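Teaching an arm to tidy up, one push at a time

2023-09-14

I came to Gridbridge expecting a big robot. What I got was a slim dark rod over a wooden board and a handful of toy-sized blocks, and I ended up staying most of the afternoon (they also have very good coffee, which didn't hurt).

The person I'd come to see runs data collection there and asked me to leave names out of it, so I will. We sat on two stools by the table and talked while a session was being set up.

"Everybody asks where the hand is," she told me, before I'd even got my notebook open. "There's no hand. It pushes. You'd be amazed how much you can learn about a robot's brain from pushing."
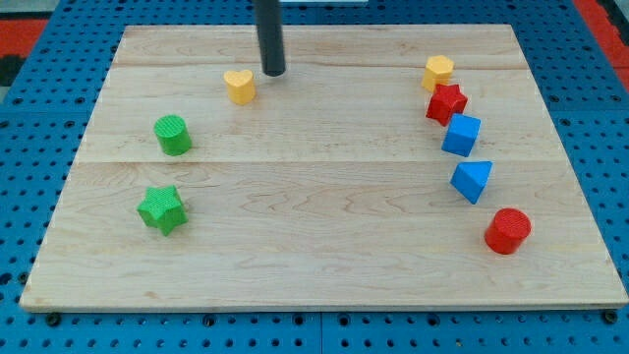 2 min read

The blocks come in four colors. There are a heart and stars, cylinders, a cube, that kind of thing, and some shapes turn up in more than one color. I asked if that was just what came in the box.

"No, that's on purpose! If there's a green star and a red star on the board and I say 'push the star to the cube,' what did I mean? The system has to learn to listen to the whole sentence. If every shape had its own color, it could ignore half the words and still look smart."

So how does an example get made? One operator steers the rod with a small controller, pushing blocks wherever they like for a few minutes. Later, another person watches the recording and types what happened in short pieces: slide the yellow heart toward the green cylinder, nudge the blue triangle down a bit. Each piece of motion plus its sentence is one example. The labeling tool is called Wenow, and she has opinions about it.

"Wenow is fine until you make a typo, and then you're in there for the rest of your life," she said, laughing. "Put that in."

On a good day the team gets 470 usable examples. The first week they got 41 in total, mostly due to the clocks on two computers drifting apart, which meant the sentences landed on the wrong motions. She still sounds a little sore about it.

I had a go myself. The cylinders were easy enough, but the star spun off sideways every time I touched a point, and I said sorry to it out loud. I asked whether my terrible run would be thrown away.

"Oh, we're keeping that. Perfect driving is a problem for us. If the system only ever sees clean pushes, it has no clue what to do when a block gets away from it. You chased that star all over the place and you got it back. That's gold."

They don't keep everything, though. Anything where the operator stops to think for too long gets trimmed, and so does anything where a block goes off the board. There are 24 starting layouts on the current list, and operators are asked to mess them up a little before they begin, so no two sessions start quite the same.

What's next? In October the team moves on to a project called Nuter, where the person talks while the rod is moving and can change their mind halfway. "Left, left, no, the other star," she said, waving her pen. "That's how people really talk. My mother gives driving directions like that."

She took the controller back from me at that point and went to get the next operator.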